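Week 7: Collecting demonstrations with hand-held grippers
Notes by Nantana Intarasuk

Last week dealt with how a policy is trained once the examples exist. Today is about getting the examples.

A demonstration is one complete attempt at a task, from a known start to a known finish. For the Nosero exercise each pair will record 200 of them. Keep them short. If you hesitate halfway, stop and begin again – the learner will copy the hesitation along with everything else.

Vary the things you want the system to cope with. Move the object, change your starting height, come in from the other side. The Stemel set from February had 300 demonstrations, nearly all begun from the same spot, and the trained policy failed whenever the cup was moved.

Before each session:
Wipe the lens.
Open and close the fingers fully 3 times, so the width can be calibrated.
Check that the marker faces are clean and firmly fixed.
Write the session name in the log.

Work in ordinary rooms as well as the lab. Desks with everyday things left on them are useful, as a policy trained only on bare tables tends to do badly elsewhere.
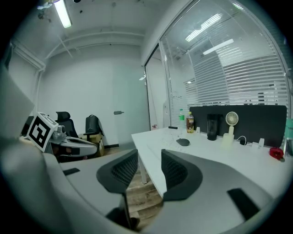

Failed attempts should be kept but labelled as failures. Do not delete them – we will use them in the section on filtering. Fast turns of the wrist blur the video and can upset the tracking, so turn slowly.

Logs are due by June 16, 2018. Reading for next time: the Plirnach handout, sections on time alignment and dropped frames.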